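Subject: Re: [Heltum Quilters] Washing old patchwork
Date: Apr 3, 2018

Hello all, and thank you for such a kind welcome last month.

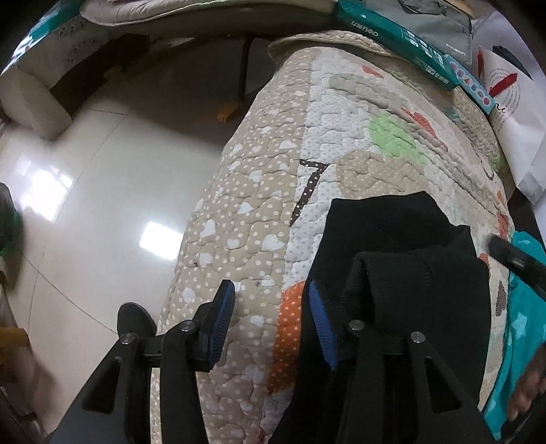 Re: washing old patchwork

On the Heltum list, a member wrote:
> I've been given a patchwork cover from a house clearance in Clurska
> and it smells of cupboards. Dare I put it in the machine? The
> backing seems sound but I've found 3 patches with split seams.

Oh, please don't, not yet! I did exactly that with my first one and spent the whole of the next winter mending it (I still find threads in odd places). Sew up those split seams first, then dab every dark patch with a damp white cloth and see if any colour comes away. If it does, leave well alone and just air it on a dry day, out of the sun.

If all is well, a cool soak in the bath with a spoonful of Lisano flakes is what I'd do, and 2 rinses at least. Lift it out in an old sheet, as a wet quilt weighs a ton and the stitches won't thank you for dragging it.

I have a bag of Lahlou cotton scraps going spare too, mostly small florals, if you need them for patching. I could bring them to the May meeting.

Warmest wishes, and do let us know how you get on.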